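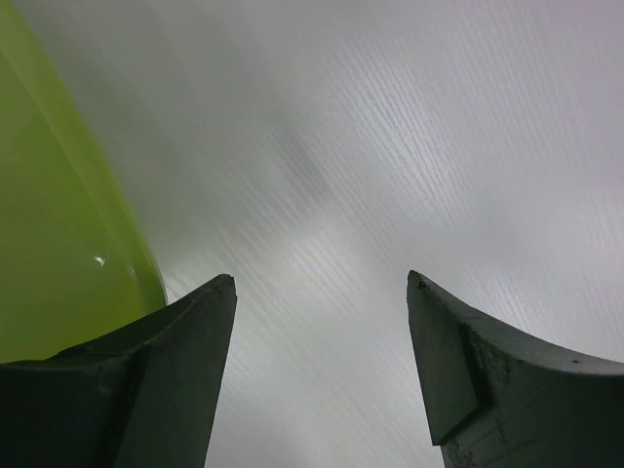
4.2 Comparing the two grippers

We had hoped to settle the choice of gripper early in the project, and it is fair to say that we were too hopeful. The Endlow gripper came with the arm and had served us kindly through July, while the Drostine gripper was bought later, mostly for its softer closing motion. Both were fitted in turn to the same arm at our Wirkcombe bench, and both were driven by the same controller, with the same speed limits and the same wrist camera, so that whatever differences we saw could be laid at the door of the fingers themselves.

In all we logged 1208 grasp attempts, of which 766 were made with the Endlow gripper and the rest with the Drostine. The counts are uneven, we admit, and a tidier group would have planned them better. To keep the comparison fair, the success rates in Figure 2 use only the first 100 attempts with each gripper on each object.

Figure 2. Grasp success by object for the two grippers, first 100 attempts per object. Bars show the mean over all starting poses.

The wrist view turned out to matter more than we expected. When both fingertips stay in sight during the approach, the operator can judge the gap against the object and correct a poor line before closing. Curved, shiny plastic gave us the most trouble here, as bright reflections drifted across it while the arm moved, and our edge finder (a lightly changed version of the Grīnberga tracker) would sometimes follow the reflection instead of the rim. Lowering the approach speed helped a good deal with the Drostine gripper and rather less with the Endlow, and we are still not quite sure why.

Finger wear was noted at the end of every session, and we return to it in Section 4.3, together with the question of how often the camera needs to be recalibrated after a finger change.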